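What I learned about bed linen from an open day with grippers

In August my sister-in-law Ludmila Gajdoš took me to the open day at Zalgate, where they work on teaching machines to do housework. I expected a large hall with noise. It was a row of ordinary rooms, furnished like flats, and in each room somebody did one household job many times over. In two of the rooms people worked with grippers which they held in the hand in place of their own fingers, and the machine later learns from the recordings. We could watch as long as we liked, and in the afternoon the visitors could also try.

I am not a technical person. I have done the laundry for a family of six, however, and when I saw how slowly and clearly one must work with only two jaws, I began to write notes for this page. Here are the ones which have been useful at home.

Lift from the corner, not from the middle
With fingers we grab a cloth anywhere. With a gripper you quickly see that a cloth taken in the middle becomes a lump. The lady who showed us the folding always went for a corner or a place close to it, pinched a small amount and lifted a little before she pulled. I do this now with fleece blankets and small towels, and I have no more of the twisted sausage which must be shaken out again.

Fold on the bed, with the fitted sheet already on it
This I resisted for years. I thought the bed should be made last. But a tight fitted sheet is a good work surface – it holds the cloth a little, so that it does not slide away as on a polished table. It must be smooth, though. Pull the sheet down well at the foot end first and pass your palm over it once.

Choose a background that helps you
They told us that a dark piece on a light sheet is easier for the camera. It is also easier for my eyes in the evening. I fold dark things on the light bedding and white things on the blue cover, and I find the edges at once. A pattern on the sheet disturbs less than I thought, if the piece on top has one plain colour.

Fleece and felt: take away the lint before folding
Fuzzy cloths collect every pale hair and thread in the house. If you fold first, the lint goes inside and waits for you. Go over it with a slightly damp rubber glove, always in one direction, from the centre outwards. Then turn it and do the other side. A sticky roller works too, but the rubber glove costs nothing after you have it.
Wash the dark fleece inside out and never together with new towels. I wash mine at 25 degrees with half of the usual powder, and I leave out the softener.

Two hands, two jobs
When two grippers were working, one held and the other moved. They did not both pull. I tried it and I was surprised how often at home I pull with both hands at the same time and make the fold crooked. Let the left hand rest and keep the edge, and bring the right hand to it. Left-handed people do it the other way, of course.

Open the fingers wide before you go down
My own attempt was not good. I came with the jaws nearly closed, pushed the cloth away from me and had to follow it over half of the bed. The young man from Trujillo, who helped the visitors, said that I should open fully, go down flat, and only then close. For picking up a thin handkerchief or a pillowcase from a smooth surface this is also the best way with normal fingers.

Keep the sides of the bed free
In our bedroom there is always a chair too near to the mattress, and we squeeze past it with the arms full. After the visit I moved it to the window. Folding takes me less time when I can stand at the corner of the bed and reach both edges without leaning.

Do not buy the gadgets yet
Several readers have asked if a laundry robot is worth the money. At the table of Zurno I asked the same. The answer was polite and long, and I understood from it that there is nothing for my flat at the moment. I took a leaflet and a pencil.

If you go to such a day, wear comfortable shoes and go early, because before eleven in the morning there is no queue for trying. Ask to see the bedroom first. The kitchen is more popular, but the work with cloth is where I learned the most.
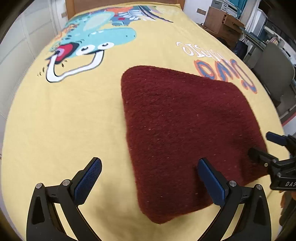

For small square cloths I also changed the order. I make the first fold away from me and the second one from the side, and I put them in the drawer standing up. Like this I can take one without disturbing the rest.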